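Mellor Bench Kit: frequently asked questions

Two arms, two grippers and one controller, supplied for table work.
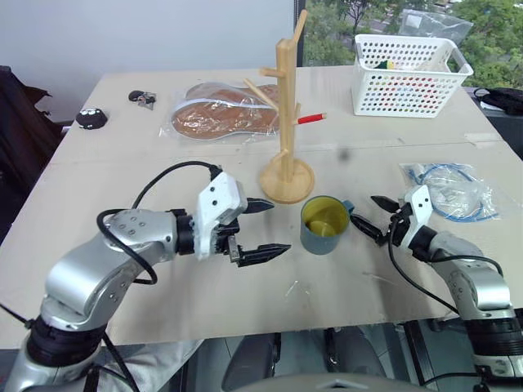
Genowefa Górecki wrote to us after a month with the kit that the setup guide covers the arms well but says too little about ordinary household objects, and that she would have liked the questions on mugs, bags and cable routing collected in one place. The answers below have been extended accordingly. Last revised September 12, 2020.

What is in the box?
A left arm, a right arm, a gripper for each, the Pretgate controller, two power supplies, table clamps and a printed setup guide. The head camera is sold separately. No table is supplied, and neither are the objects used in the practice tasks.

Are the two grippers the same?
They work in the same way and take the same commands. The housings differ in size, and the one on the left arm is the larger. Both carry black angular fingers. Swapping grippers between arms is possible but the controller must be told, under Tools, which one is fitted to which wrist.

Can it pick up a mug by the handle?
Yes, if the handle faces the arm that is to take it. With the handle turned towards the right arm, use the right gripper, open the fingers and approach from the side. If the handle faces away, the usual method is to turn the mug with the other arm first. Gripping by the rim works with light mugs only.

Can it hang the mug on a mug tree?
This is practice task 6 in the guide. The tree needs a heavy base or a strip of double-sided tape under it. Pegs that slope upwards are easier than level ones. Expect failures at first: the common one is that the handle touches the tip of the peg and the tree is pushed back. Lower the approach speed and try again.

What about things in clear plastic bags?
Clear bags are hard for the camera. Reflections move as the arm moves, and the edge of the bag is often missed. The fingers can hold a bag by a fold or a corner, but flat sealed bags should be placed so that one edge is raised. Bags holding coiled cable are less trouble because there is something firm to close on.

Does the table surface matter?
It should be level and should not flex. Plain, pale tops give good contrast with dark objects. A joint between two boards is acceptable if there is no step at the joint. Glass is not supported.

We have a window behind the table. Is that a problem?
It can be. Daylight from behind the work area changes through the day and the camera exposure follows it. Fix the exposure by hand in the Bestia software, or fit a blind. Calibration done in the morning should be checked again in the afternoon.

The cable on my arm stands away from the joints. Is it fitted wrongly?
No. The cable needs a loop of slack so that the wrist can turn through its full range. Do not tie it flat against the arm. Check only that the loop cannot catch on the other arm when the two work close together.

What does error 1081 mean?
The controller has lost the wrist position. Support the arm, switch off, wait 3 seconds and switch on again. If the error returns, the wrist connector is probably loose.

Can the fingers be replaced?
Yes. They are sold in pairs by Olluler. Worn tips should be changed on both fingers of a gripper at once, and the gripper must then be calibrated again.

How long is the warranty?
Three years on the arms and controller. Fingers and cables count as wearing parts and are not covered.

Related items
Mellor Bench Kit: setup guide
Pretgate controller: list of error codes
Bestia release notes, July
Olluler replacement fingers: fitting instructions
Head camera: mounting and calibration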